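Zilladdale棟 換気設備更新 第7回定例打合せ 議事録

日時　2021年10月21日（木）13時30分～
場所　Zilladdale棟 2階 会議室
出席　建物管理課（発注側）、Brerirach（設計・監理）、Poduval（施工）、Tikstead（自動制御・計装）
議事進行　Raluca Chiriac（Brerirach）
記録　Poduval 現場事務所

配布資料
7-1　工程表（改訂）
7-2　2階系統ダクト平面図・断面図
7-3　排気ファン選定計算書
7-4　制御盤 入出力一覧（案）
7-5　室内仕上げ 現況写真

1. 前回議事録の確認
第6回議事録のうち、議題4「外気取入口の防虫網」について、建物管理課より文言修正の申し出があった。「網目は既存と同等」とあるのを「網目は既存と同一品番」に改める。ほかに異議なし。修正版は本議事録と同時に配布する。

2. 工程
Poduvalより資料7-1に基づき説明。
・1階系統のダクト吊込みは完了。保温は北側廊下の一部を残す。
・2階系統は、墨出しを終え、吊りボルトの打設に入っている。
・排気ファンの納入は当初予定から1週遅れる見込み。メーカーの回答は書面で受領済み。
・ファン納入の遅れに対しては、機械室の配線工事を先行させて吸収する。試運転調整の開始日は変更しない。

建物管理課より、配線を先行させた場合に盤の養生期間が延びる点について質問があった。Poduvalは、盤扉の目張りと粉じん用シートの二重養生とし、週初めに状態を点検すると回答した。点検記録の様式はPoduvalが作成し、次回提出する。

Brerirachより、保温の残工事が2階の吊込みと同じ作業員で組まれている点を指摘。班を分けられないのであれば、保温を先に終わらせる順序とすること。Poduval了承。

3. 2階系統 ダクト納まり
資料7-2により協議。
3-1　主ダクトの径は300 mmのままとする。梁下で扁平ダクトに切り替える案は、圧力損失の増加と継手部の漏れを考慮して採用しない。
3-2　梁貫通スリーブ2か所のうち東側は、既存の冷媒管と干渉する。冷媒管を移設する案と、ダクトを下げて天井を一部折下げとする案を比較した。冷媒管の移設は系統全体の冷媒回収を伴い、使用中の室に影響が出る。折下げ天井案を基本とし、Brerirachが断面図を修正する。
3-3　点検口の前面には700 mmの作業空間を確保する。現図では書架の位置と重なるため、書架側を移動する。移動先は建物管理課が入居者と調整する。
3-4　たわみ継手はファンの吸込側、吐出側の両方に設ける。図面に吐出側の記載がないため追記する。

Chiriacより、折下げ天井の下端と既存照明器具の取合いを現地で実測するよう指示があった。照明器具の図面寸法は旧型番のものであり、現物と一致していないおそれがある。

4. 排気ファンの選定
資料7-3により説明。
・設計風量は1室当たり444 m3/hとする。前回の提示値からの変更はない。
・必要静圧は、東側スリーブの納まり変更を見込んで352 Paとした。エルボの追加分を直管相当長で計上している。
・選定機種の運転点は、性能曲線上のサージング領域から離れている。インバータの下限周波数での運転についても確認した。

建物管理課より、フィルタが目詰まりした状態での風量低下を数値で示すよう求めがあった。Brerirachは、終期圧損時の運転点を性能曲線に重ねた図を作成する。計算書の改訂番号を上げ、旧版は回収する。

騒音について。機械室に隣接する室の許容値は仕様書のとおりとし、防振架台のばね形式も変更しない。吐出側の消音エルボは、風速が上がる区間にかかるため、気流による発生騒音の検討を追加すること。この検討はファンの製作図承認の条件とはしないが、ダクト製作の着手前に終えるものとする。

5. 自動制御
Tiksteadより資料7-4の説明があった。
5-1　CO2濃度による風量制御は、室ごとの比例制御とする。センサの取付位置は扉付近を避け、吹出口の直近にも置かない。
5-2　中央監視への信号は、運転状態、故障、フィルタ差圧の3種とする。風量値の送信は建物管理課の要望により予備点を割り当て、今回は結線のみ行う。
5-3　火災信号による停止は、インバータの運転指令ではなく動力回路で行う。復旧は手動とする。
5-4　停電復帰時の自動再起動について、順次起動の間隔が未記入である。Tiksteadが既設機器の起動電流を調査し、間隔を提案する。

Poduvalより、2階廊下の既設配管に空きがあるかどうか確認が取れていないとの報告があった。通線試験を実施し、通らない場合は露出配管のルートを図示すること。露出とする場合の塗装色は建物管理課が決める。

6. 室内仕上げの現況と養生範囲
資料7-5により、天井開口を設ける室の現況を確認した。壁は白系の仕上げで、天井際の塗り分けはない。開口作業に先立ち、壁面と固定家具の既存傷を双方立会いで記録する。台類は移動せずに養生する場合と、室外へ搬出する場合とに分け、室ごとに一覧とする。
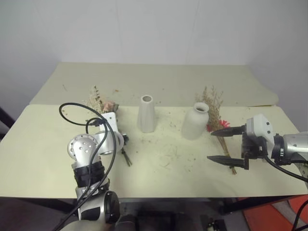

写真1　天板の継ぎ目と背面の白壁

天板に継ぎ目のあるものは、継ぎ目に直接粘着テープを貼らない。養生シートは天板より大きく取り、端部を台の下で留める。壁面への粘着テープの使用は弱粘着品に限り、貼付けのまま週をまたがないこと。

壁の縦目地については、下地の継ぎ目に沿うものか仕上げの見切りかが図面から判別できない。天井開口の振動で目地が開く可能性があるため、Poduvalは開口前後に同一位置で写真を撮り、寸法の分かるスケールを写し込む。補修が必要となった場合の負担区分は、記録の比較を行ったうえで協議する。

7. 粉じん対策と清掃
7-1　天井ボードの切断は、集じん機を接続した工具で行う。手のこによる切断は、開口の隅部に限って認める。
7-2　天井裏の堆積物は、ボードを外す前に点検口から吸引する。吸引できない範囲はシートで受ける。
7-3　作業日の終業時に床と水平面の清掃を行う。乾いた細片や粉状のものは掃き出さず、吸引してから拭き取る。
7-4　在室者の私物、卓上の小物は、作業前日までに入居者側で片付ける。残置物がある場合、Poduvalは手を触れず、建物管理課に連絡する。

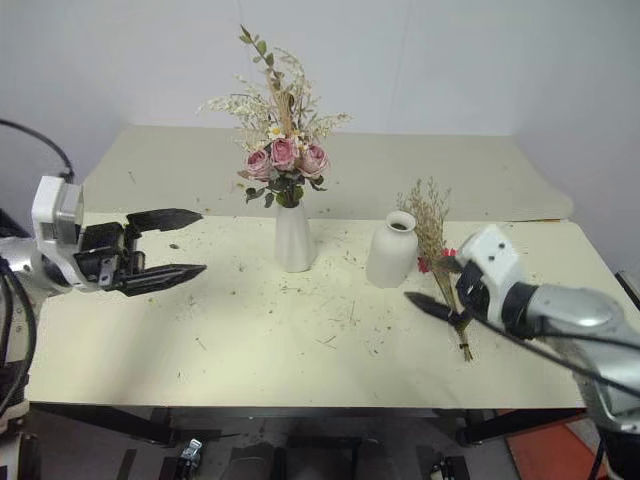 7-5　清掃完了の確認は、斜めから照明を当てて行う。白系の面では正面からの目視で粉じんを見落としやすい。確認者は作業班以外の者とする。
7-6　排気側の既存ガラリは、工事期間中は仮設フィルタで覆う。ただし換気停止の扱いとなるため、覆う時間帯を事前に掲示する。

建物管理課より、清掃完了の判定が確認者によってばらつくことへの懸念が示された。Chiriacは、最初の1室を基準室とし、三者立会いで判定を行ってその写真を基準とする方法を提案した。全員了承。基準室は2階西端の室とする。

8. 試運転調整の要領
Brerirachより口頭で説明があった。書面は次回提出する。
・風量測定は、主ダクトをピトー管、末端を風量測定器（フード式）で行い、両者の差を記録する。
・測定は扉を閉めた状態と開けた状態の両方で実施する。
・測定器の校正証明書は、測定日の前に写しを提出すること。
・外気温、外部風速を測定開始時と終了時に記録する。

Tiksteadより、CO2センサの現地校正は在室者のいない早朝に行いたいとの要望があった。入館手続きについて、建物管理課が警備担当と調整する。

9. その他
・資材の搬入は引き続き南側通用口を使用する。昇降機の養生は更新時期であり、角部の破れを補修する。
・前回保留としたダクト識別表示の文字高さは、既存表示に合わせる。
・旧ファンの銘板は撤去前に撮影し、完成図書に添付する。

10. 宿題事項
Brerirach
　梁貫通部の断面図修正（3-2）
　フィルタ終期圧損時の運転点図（4）
　消音エルボの発生騒音検討（4）
　試運転調整要領書（8）
Poduval
　盤養生の点検記録様式（2）
　照明器具との取合い実測（3）
　既設配管の通線試験（5）
　台類の養生・搬出一覧（6）
Tikstead
　順次起動間隔の提案（5-4）
　入出力一覧の改訂（5-2の予備点を反映）
建物管理課
　書架移動先の調整（3-3）
　早朝入館の手続き（8）

次回　第8回定例打合せ。日程は調整のうえ別途通知する。資料は前々日までに各社へ送付のこと。

以上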